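Barnirell Project – Manipulation Methods Group
Minutes of the October meeting
Posted in October by the Group Secretary
Print this page | E-mail this page 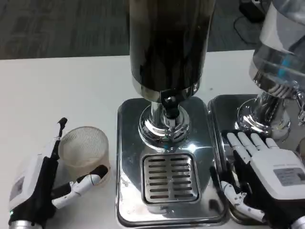 The meeting opened at 2:00 p.m. The minutes of the previous meeting were approved with one correction: the Skurum data set is to be listed as "released for internal use."

1. Results of the dispenser study

The group received the report on the two-handed dispensing task. The policy was trained on 700 demonstrations recorded by teleoperation at the Breathnach site. Training on 2,000 demonstrations had been planned, and the remainder will be recorded under item 3.

Success on the full task stood at 63 percent with the fixed camera position and fell by 17 points when the table was moved between trials. Most failures came at the valve. The hand reached the right place but closed too early, or pushed the cup off its mark. Reflections from the polished bases were raised as a possible cause. Members did not agree on this point – the depth readings have not yet been checked.

2. Scoring method

It was agreed that a trial will count as a success only if the cup is under the spout before the valve is touched. Partial credit will be reported in a separate column. Earlier trials will be scored again under the new rule by two readers working apart.

3. Further recording

Recording will resume with the Rondo control software, pending a fix for the delay in the left hand. Operators are to vary the cup position between takes and to note each change in the log. The request for a second type of cup was deferred.

4. Other business

The draft of the methods section is to be sent to members before the next meeting. Comments on the wording of the failure categories should be made in the shared file.

The meeting closed at 3:20 p.m.

Print this page | E-mail this page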